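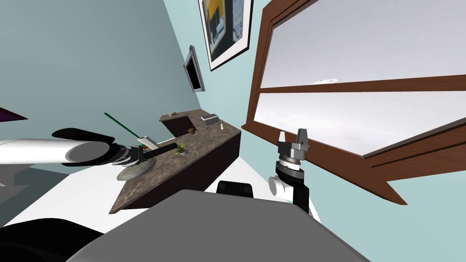
4 min read

How to reseal a granite countertop

Granite is porous. A sealer fills the pores near the surface and slows the rate at which water and oil soak in. It does not make the stone waterproof, and it wears off with cleaning. The steps below apply to a solvent-based penetrating sealer such as Grostura. Water-based products have different wait times, so follow the can if the two disagree.

Test the stone first

Put a spoonful of water on the counter in a spot that gets regular use. Leave it for 15 minutes, then wipe it off. If the stone under it has turned darker, the sealer is worn and the counter should be redone. If there is no change, stop. Adding sealer to stone that will not absorb it leaves a haze. Speckled brown and black granites hide the dark spot well, so check with a flashlight held low.

Test beside the sink and beside the stove separately. These areas wear faster than the rest.

Clean and dry

Clear the counter completely, small appliances included. Wash with dish soap and warm water, rinse twice, and dry with a lint-free cloth. Remove cooking oil with acetone on a white rag, with the windows open and the stove off, pilot lights included. Do not use vinegar. It can etch the calcite found in some stones sold as granite.

Let the counter dry overnight. Trapped moisture keeps the sealer out of the pores.

Apply

1. Tape off the backsplash and any painted or wood panel below the edge.
2. Wet a folded cotton cloth with sealer and wipe it on in overlapping passes. Work in sections you can reach without moving your feet.
3. Keep the surface wet for the time on the label. Add more where it soaks in early — usually at the front edge and around the sink cutout.
4. Wipe off all the excess with a dry cloth before it gets tacky.
5. Repeat the water test after the full cure. If the stone still darkens, apply a second coat.

Spread used rags flat outdoors until dry. Do not leave them in a pile.

Cure time

Keep water off the counter for 3 hours and food off it for a full day. Do not put anything with rubber feet back until the next morning.

Fixing haze

A streaky film is sealer that dried on top of the stone. Wet a small area with fresh sealer, rub for a minute, and buff dry. Old film may need a second pass.

Last updated 03/12/2021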